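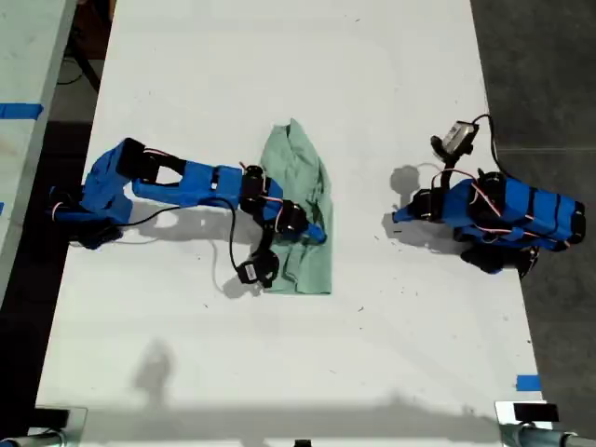
About Pendimix

Pendimix is a laundry and linen service. We wash, dry, fold and return household cloth: towels, shirts, sheets, napkins, the odd tablecloth that has been in a drawer since somebody's wedding. We started with one washer and one folding table, and we still judge the business by what happens at the table.

We are told that a company page should talk about passion. We have doubts about that. We have read a lot of laundry company pages, and most of them promise that your clothes will be treated with love. Clothes need the right temperature and someone who checks the pockets. We can offer both.

How we came to be picky about folding

Arnaldo Magalhães opened the shop after 11 years of running the linen room at a small hotel. He had been through three different folding methods by then, each one sold to him as the last he would ever need. The first took too long. The second looked fine on a shelf and fell apart when you picked up the stack. The third came with a plastic board, and the board cracked.

So we don't have a method with a name. We have a flat table, good light and a few habits. A towel gets shaken out by two corners before it goes down. The seams are lined up first and the middle is smoothed after. A shirt goes face down, always, and if the collar won't lie flat it goes back to the press. Anything that comes out of the dryer in a bunch stays unfolded until it has been opened up all the way, even when there is a pile waiting behind it.

We get asked whether it matters. Some of it doesn't. Nobody has ever been harmed by a badly folded dishcloth, and if you would like yours returned in a bag, tick the box on the form and we will take a little off the bill.

What we don't believe

We don't believe in fabric softener for towels. We tried it for most of a year, and the towels felt nice and dried people badly. We will use it if you ask, and we will probably ask you once if you're sure.

We don't believe in "whites only" loads that turn out to have pale green in them. Mint, cream and light gray have their own load here – it costs us some space in the schedule and it has saved us a good many apology letters.

We are also not convinced by scent. Clean cloth smells like very little. Our standard wash is unscented, and the scented one exists mainly because customers kept bringing their own bottle.

Where we work

The main shop is on Velberg Street, with the washers at the back and the folding tables up front by the window. The tables are white on purpose, as lint and stains show up on them before they get as far as your closet. A smaller drop-off counter opened on Rahimi Avenue in August. There are no machines at the second address, only shelves and a scale, so please don't turn up there expecting to get a coffee stain out while you wait.

Between the two we look after 275 households on a regular pickup, plus 28 small businesses, mostly barbers, cafes and one dentist with strong opinions about bibs. We have been encouraged to grow faster than this. We looked at the numbers twice and decided we would sooner keep the tables staffed.

About Sultard

Sultard is our mending service, and it shares the back room on Velberg Street. Buttons, hems, small tears, loose loops on towels. It doesn't do zippers on winter coats. It did them once, and the list of coats reached 109 before we stopped taking them in.

If something is too worn to be worth mending, we'll tell you, and you can have it back or leave it with us to be cut up for rags.

Visiting and pickup

Velberg Street is open from 7:30 in the morning until 6 in the evening. Rahimi Avenue closes at 4. Pickups are in the morning only. Leave the bag where the driver can see it, with your name on the outside and not on a slip of paper in with the socks.

Complaints go to Arnaldo, who reads them himself and will want to see the item. Bring it in as it is, still folded if possible.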